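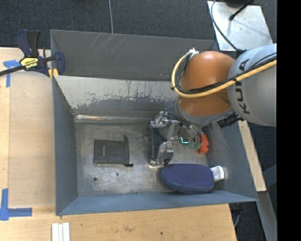 In Defence of Things That Look Used

May 12, 2020

My neighbour has put her kettle out on the wall with a note saying "works fine". It does. I know because I took it home and made tea with it. Its crime was a scuff on one side, and a new one arrived in a box big enough to hold a sheep.

We have become very odd about wear. A scratch on a table used to mean that people had eaten at it. Now it is damage, and there is a spray, a cloth and a man with a van to deal with it. When I sold my old bicycle I was asked to list its "flaws". I counted eleven and remembered most of them fondly. The buyer offered me half.

The shops have noticed, of course. Kanduvside, our nearest retail park, has a place that sells new furniture made to look old. You can buy a Jelico sideboard there for £1287, already bashed about at the factory by somebody paid to do it. The plain one, with no dents, is £531. So we will pay more than double for other people's scratches, provided no other people were ever involved.

I grew up in Plostska, where my mother kept one good saucepan and one bad one. The bad one did all the work. It had lost its lid before I was born and had a dent that fitted the thumb. The good one lived at the back of the cupboard waiting for a visitor grand enough to deserve boiled potatoes from it, and as far as I know it is waiting still.

I don't want to be pious about this. Some old things are just rubbish. I once kept a toaster for years out of loyalty and it repaid me by setting fire to a crumpet. My Maihi raincoat has let in water since January, and I go on wearing it mainly to annoy my family – they have all offered to buy me another.

But most of what we throw out is only shabby, and shabby is a perfectly good state for a thing to be in. It's certainly restful. You can put a hot cup down on a shabby table without a small meeting being called. The kettle, by the way, takes 2 minutes to boil and whistles slightly flat.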